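Berchtold Swap Shelf > Questions > First-timers

Questions we get about the swap shelf
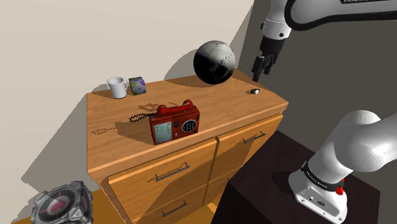
Small things on a cabinet top, mug at the far left.

What is a swap shelf?
A piece of furniture with stuff on it that you can take home! You bring something you no longer need, leave it, and pick out something you like. No money, no points, no sign-up. The one in Berchtold is in the hallway of the old Prododton building, and there's a second one at the Rolten branch library, up the ramp and to the left.

Do I have to bring something to take something?
No. We love it when you do, but some people come with a box in September and don't take anything home until spring, and some people are just moving into a first apartment and need forks. Both are fine.

How much can I bring at once?
One shopping bag. If you're clearing out a whole house, write to Tayla Gilchrist first and she'll find a morning when there's space. She cleared 106 cookie cutters out of one kitchen last year and found homes for all of them, so please don't be shy about asking.

What goes fast?
Mugs, always. Also puzzles with every piece, picture frames, bike lights, baking pans, yarn (yarn is gone in an hour), and anything to do with houseplants. Kids' board games go quickly too, especially if you tape the lid shut and write on it that you checked the pieces.

What can't I leave?
Food, medicine, car seats, bike helmets, mattresses, knives, and anything that plugs into the wall. Battery things are OK if the batteries are out. Opened makeup goes in the trash, sorry.

What about books?
Up to nine at a time. Rolten has a separate rack for them, and it's terrific — Gitau Shemweta sorts it by mood, so there's a "rainy" row and a "long train ride" row. Encyclopedias have to go to paper recycling.

Can I reserve something?
No, first come, first served. You can post on the message board that you're looking for a certain thing, though, and it works surprisingly well. Dinesh Sarkar asked for a left-handed can opener and had two by dinnertime.

I left something and changed my mind. Can I get it back?
If it's still there, sure, just take it. If it's gone, post on the board. We don't keep a list of who took what.

Can I sell what I pick up?
Please don't. If you find out later that the vase is worth a fortune, well, lucky you, but the idea is that things get used.

Where do leftovers go?
Anything that hasn't moved in a month goes to the Fevine thrift store. They're great about it, and they send back the jigsaw puzzles they can't sell.

How many things get swapped?
Over 4000 last year in Berchtold alone! We only started the Rolten shelf this spring and don't have a total for it yet.

Can we start one on our street?
Yes, please do! You need a dry spot, a flat surface, and one person willing to tidy up every couple of days. Haziq Tuhumury wrote a two-page starter guide and will mail it to you. Budget $200 if you have to buy the furniture, and nothing at all if you ask your neighbors first.

Questions? Write to Hanyu Lei through the contact form | © Berchtold Swap Shelf | Back to top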